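Ticket 834: Demo cell, left arm stops on start of cloth step
Site: Lotden, open day setup

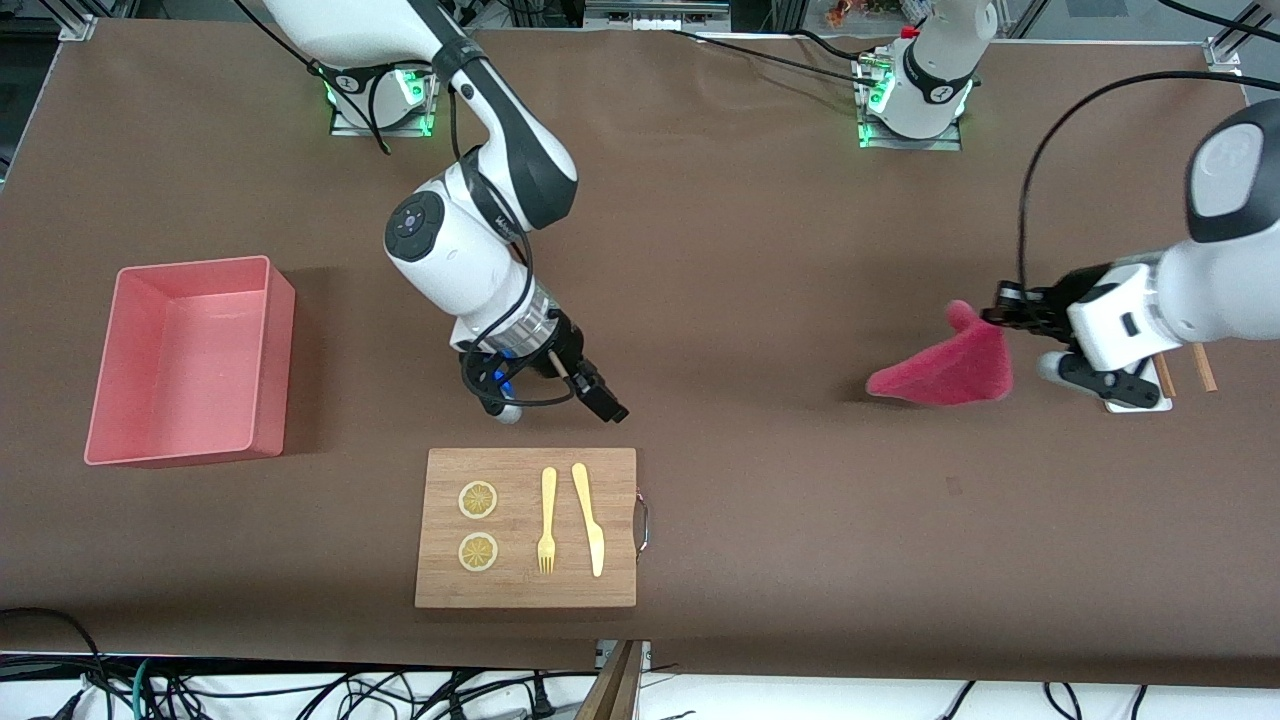
Demo cell, both arms over the table. Green base lights on, stick in right gripper, red cloth in left.

Reported: During the 6 May 2024 rehearsal, the left arm halted with a timeout at the cloth step. Right arm kept running. Visitor slot was cut short.

Log
- Restarted Jovis controller. Fault came back after some 260 seconds.
- Swapped left and right network ports. Fault stayed with left arm.
- Checked gripper force setting. Matches the Closen profile.
- Left wrist timeout found at 2 s; right is at 60 s. Value was overwritten by the Chambi update.

Fix: Set left timeout to 60 s, saved profile, reran full sequence. No halt.

Open: Update script still writes the old value. Do not run it before the September visit.

Status: Pending script change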